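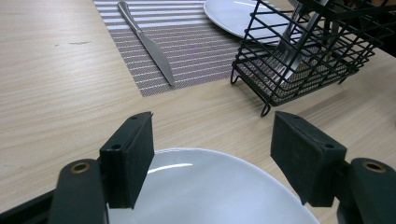 Walking guides and survey helpers wanted – Sullholm Castle Hill

The Sullholm Castle Hill Group is looking for people to join its work on the medieval hill fort above the village. There are two paid posts for guides and an open call for survey helpers.

The site
Sullholm stands on a narrow ridge between the river Tavau and the old salt road. The main enclosure is 197 metres long, with a double ditch on the north side where the slope is gentle. Little stonework survives above ground apart from the base of the gate tower and part of the cistern. The lower bailey, known locally as Abdella, is partly under pasture and has never been properly mapped.

Guides (2 posts, part-time)
You will lead groups of up to 15 from the car park to the gate tower and back, a walk of two hours with some steep ground. You will need to speak clear English and one other language, and to have held a first aid certificate or be willing to get one before you start. Knowledge of castles helps, but we teach the history of the site ourselves. Pay is 790 euros a month, from November until the end of March. Travel from Troseveo is paid.

Survey helpers
The survey covers the lower bailey and the outer ditch. Helpers clear undergrowth, hold the measuring staff, and write up finds of tile and pottery at the field house in the afternoon. No experience is needed. You must be 18 or over and able to walk on rough ground at 642 metres above sea level, where it is often windy. The work is unpaid – beds and meals at the field house are free. Please tell us about any food allergies when you apply. 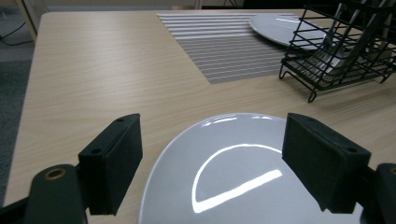

A white plate on the light wooden tabletop.

Bring boots with ankle support, waterproofs, work gloves and a sleeping bag. Tools and helmets are provided. Dogs cannot come, as there are sheep on the hill.

How to apply
Guides should send a CV and a short letter to Nuria Cabello. Interviews will be held at the Troseveo office, with a short walk on the hill afterwards. Survey helpers should write to Eusebio Collado with the weeks they can manage; the shortest stay is one week.

The closing date for both is September 29, 2026. Questions about the survey itself can go to Nouhaila Saber, who directs the fieldwork.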